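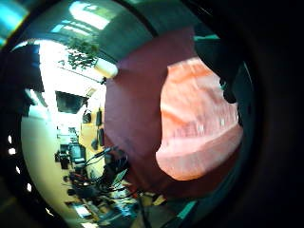
Cloth is the wrong thing to begin with, said the voice from the next table, and anybody who had entered the Drastevis before would know this. A block is always a block. You can pick it up two times and it is the same both times. A piece of cloth is a new object every time you put it down.

I did not answer, as I had the gripper in my hand and the maroon cloth was already between its fingers. It was my first winter in Kallevach and my English was slow. When somebody said a thing like this to me, I needed so much time to make a good reply that the person was usually gone before I had it.

Our club had the room from four o'clock until the building closed. On the desk was the monitor and in front of it were all the cables, and under the window hung the plant that we all watered, so that it got either too much or nothing at all. I liked the room very much. At home I had studied in a hall where you were not allowed to touch the machines before the third year. In Kallevach they gave me a gripper on the first afternoon and told me to do something with it.

What I had to do was folding. Our robot was called Trollix, and for the competition it should take a cloth from a pile, fold it and lay it on a shelf. Trollix itself knew nothing about cloth. It had to learn from our hands. So one of us held the gripper and did the work slowly, and the camera on the gripper saw what the hand was doing, and later the computer studied it all through the night. We needed over 800 folds. I had said yes to this job because it did not ask for much talking.

After some weeks my hand knew the cloth better than I did. I knew that the pink part moved differently from the dark part. I knew that you must not hurry at the corner. I started to dream about folding, and in my dreams the cloth was sometimes my mother's tablecloth and sometimes a map.

The first time we let Trollix try alone, it was December and already dark outside. Everybody stood back from the table. The arm went down, it took the cloth by the corner, and then it stopped. It waited there for a moment. Then it lifted the cloth a little, let it go down again, lifted it once more and only after that made the fold.

"What is it doing?" somebody asked.

"It is thinking," said somebody else, and people laughed.

I felt my face become hot. I knew this movement. It was mine. Before each fold I shook the cloth two times, very lightly, to let the air out. I had never decided to do it. My grandmother did it with the bed sheets, standing in the yard, and I had held the other end when I was small. She shook, I shook, and then we walked toward each other with the corners.

"There is something wrong in the recordings," said the one from the next table. "It loses three seconds every time. We should cut it out."

They looked at me. The reply was ready at once this time, but it came in my own language, and I had to stand there and carry it over word by word.

"It is from me," I said. "I do it. I am sorry. I can make the folds again."

"All of them?"

"Yes."

Nobody wanted this, I could see it. It was late and the bus to the Dlamini dormitory went only once in an hour. We decided to cut the shaking out of the recordings with the computer, and I did this work myself over the next evenings. It was not difficult. You find the place where the hand goes up, you find the place where it is quiet again, and you take away what is between.

Then we let Trollix try again. The arm went down, took the corner and folded immediately. It was fast. The cloth lay on the table with a big bubble of air in the middle, and when the arm pushed it onto the shelf, it slid off on the other side and fell on the floor.

We tried it again and it fell again. We changed the shelf, we changed the speed, and the voice from the next table said that this was exactly the problem with cloth, it had been said from the beginning.

I picked the cloth up from the floor. I think I did it without looking, I was tired and I only wanted to lay it back on the pile. But the room became quiet, and when I turned around they were all watching my hands.

"Do that again," said the one from the next table. "Slowly, please."

So I shook it once more, up and down. Then the other one came around the table – I had not expected it – and took the two free corners from me, not very well, too high and too tight.

"Lower," I said. "And now you have to walk to me."

We put the old recordings back that same evening. I missed the bus, and I waited for the next one in the entrance with my gloves on, beside the heater.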